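Strand Table Sorting - data card

This set is about sorting small food on a table: berries into a tray, scraps to one side, a bowl for what is kept. It has 2,378 clips, collected in Jirthorpe by Dzifa Tetteh and Gemechu Gashaw. 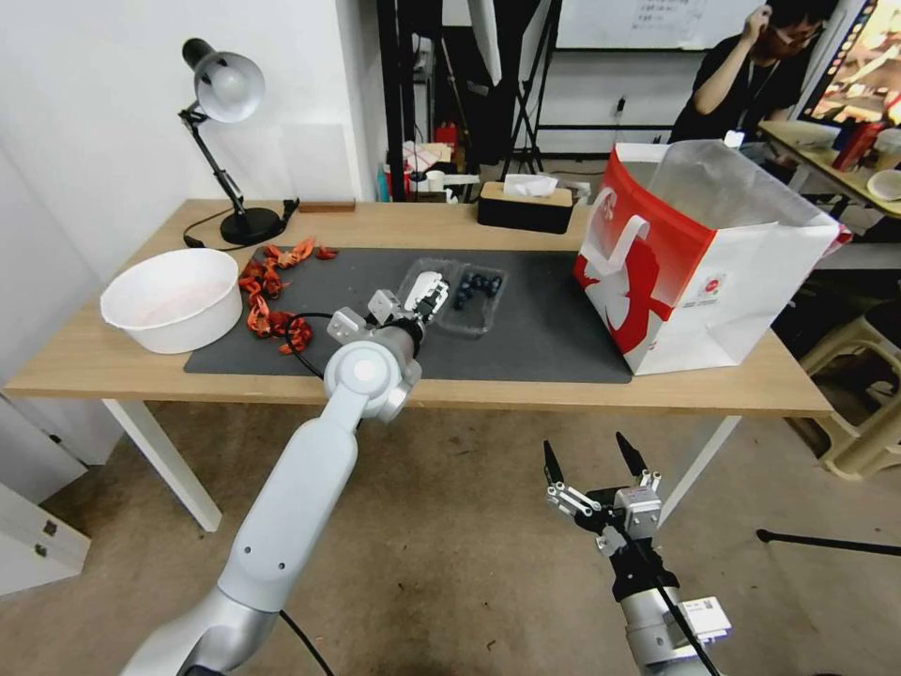
Blueberries in the clear tray, red and orange peels on the gray mat.

The lamp and the tissue box are not labeled. Peels have one label for the whole heap - please do not split it. Almost 200 clips still wait for a second check.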